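PENONNESS LAKE ASSOCIATION
Minutes of the Regular Meeting
January 4, 2025
Aitken Hall, Lower Level

Call to Order
The meeting was called to order at 10:00 a.m. by the President, Trevor Turcotte. Lachlan Forsyth recorded the minutes. A quorum was present.

Approval of Prior Minutes
The minutes of the previous regular meeting were approved with one correction: the culvert on Fasberg Road is to be listed as a town culvert, and the Association is to be removed as the responsible party.

Water Level and Dam
Mr. Turcotte reported that the winter drawdown is complete. The gate was inspected and greased. One stop log shows wear at the north end and will be replaced in the spring. Members on the east shore asked whether the lake could be refilled earlier than last year, as several docks were unusable into late spring. The President will raise the question with the town and report back.

Weed Control
The Association received a proposal from Sellix for hand harvesting of milfoil in the south cove. Discussion followed on whether bottom mats should be placed first near the public launch. A motion to accept the proposal, with work limited to the south cove for the first season, was made, seconded and carried. One member abstained.

Dues
Annual dues remain at $75. Seventeen households have not yet paid for the current year. A second notice will be mailed in January. The motion to add a late fee failed for lack of a second.

Use of Aitken Hall
The hall has confirmed the lower level for all regular meetings through the fall. The rental charge is $92 per meeting, payable in advance. Members are asked to use the side entrance while the front steps are under repair.
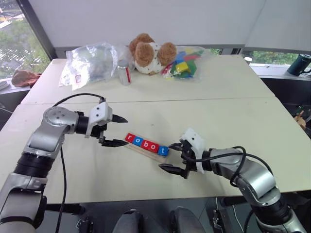
The key must be returned to the lockbox after each meeting, and the heat set back to its lower setting. Mr. Forsyth will hold the signed rental agreement.

New Business
A request was received to move the loon nesting raft farther from the channel. Referred to the next meeting. The balance of the sign fund, $338, was approved for new no-wake buoys.

Adjournment
There being no further business, the meeting was adjourned at 11:25 a.m.

Respectfully submitted,
Lachlan Forsyth, Secretary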